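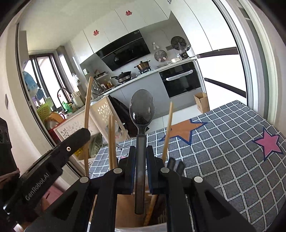 Henrike Seidel

Bernd Böttcher has run the evening robotics class at Khamphan for long enough to be tired of demo videos. When I asked to see what his students had been doing since August, he talked first about spoons.

"A spoon is a rotten object," he said. "Dark plastic, a bit see-through, thin handle, shiny bowl. Every group picks something like it in the first week, and they all think it will be easy."

The project is called Cenia. Students take a hand-held gripper into a kitchen, lift things out of a utensil holder with it, and keep the recordings. Later a program is supposed to learn from them how to do the same job. By the time I visited, the class had 1197 recordings, of which Böttcher was willing to defend 281.

I asked what was wrong with the others. "Boredom, mostly. You get a student at nine in the evening who squeezes the thing, drops it, squeezes again and calls it a take. Then they want to know why the model fumbles."

I'm not sure the good ones prove much either. A person is still doing all the deciding: which handle to go for among the chopsticks and the spatula, how hard to close two narrow fingers on it. Böttcher didn't argue. "Right now we have a class that is good at picking up spoons in a clumsy way," he said. "Whether any of that ends up in a machine, ask me next term."

He is less patient with the claim, made in the course flyer, that students will "build a kitchen robot." He didn't write it and has asked twice for it to be changed. What they build is a set of recordings and, if things go well, a short report on where it fell apart. Last year's report, from a group that named itself Dralent, spent four pages on glare. He thinks it's the best thing the class has produced.

Does he use a robot at home? "I have a dishwasher," he said. "It's from before my daughter was born - and I still rinse the spoons by hand."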